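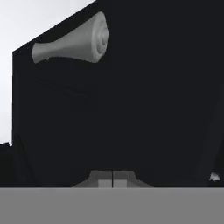
Hunismont, Sunday, October 18, 2026

Section 4: Getting the simulated kitchen arm ready in Zendov

I've rewritten this section from scratch (the old one still assumed the Figueroa gripper, sorry!). Set aside a quiet half hour and go in order.

1. Load the kitchen and let it settle for 3,000 ticks before you touch anything. Objects drop a hair when they spawn, and you want them sitting still.

2. Switch to the hand view and close the gripper. You should see both fingers at the bottom, nearly mirror images, with a thin black seam between them. If one finger sits higher, reload the hand file and check again.

Note: everything is gray in this view. Don't go hunting for a color setting like I did.

3. Go to the room view and jog the arm over to the counter until the fingers point down next to the lid of the brown pot. Use slow mode. I mean it, the wrist swings wider than you'd think! 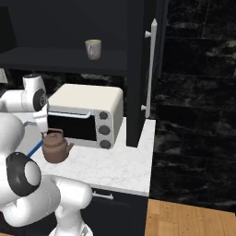 4. Save that pose as "pot_above", then run the joint check. Error 433 means a joint limit is set too tight, and it's nearly always the wrist.

Caution: keep the upper link clear of the shelf with the white mug on it. Győző Fülöp added a collision margin there in May, so please leave it on.

5. Back the arm off, bring it in again from the other side, and compare the two poses. Mine usually agree on the first go, but when they don't I

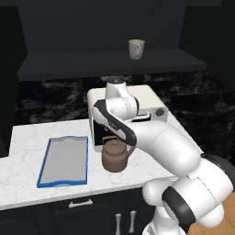

reset the base and repeat from step 3, which is quicker than nudging joints one at a time. Once they match, save the cell under your own name and send Kinga Vincze the log so she can add it to the Gurno folder.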